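Showroom news – February

Quick one this month, lots going on. The Furnar thermostatic mixer is back in stock, chrome and brushed both. We got 400 in and 15 are already spoken for by the Kovham apartments job, so plumbers please call ahead if you need a stack of them.

Price on the Flekura slim shower tray is holding til the end of the month. After that it goes up. Waste is included, riser legs are not – people keep missing that, check your order before you leave the counter.

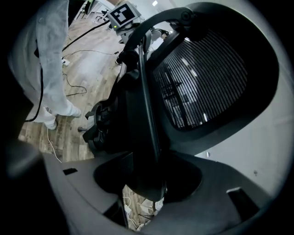

Bathroom planning appointments now run to 6 pm. Bring measurements, ceiling height too if you want an overhead rose, and where your soil pipe comes in. Allow an hour or so at the desk. Plenty to get through, so take a chair – the black one with the tall mesh back – and we'll go over layouts together. Sloped ceilings fine, just tell us the low side.

New in: Poon basin taps. Single lever, short spout, nice in a small cloakroom. Fits most one-hole basins but measure the reach first, on a deep bowl the water lands to far back.
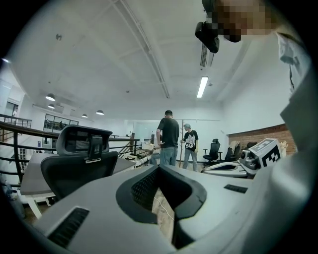 Light wood floor, white cable running across.

Vanity units come in two widths now, 600 and 1,000. The wider one is to order only, allow three weeks. Old style handles are finished, sorry, no more coming. Returns need the box and the reciept. Trade counter opens 7 am as usual.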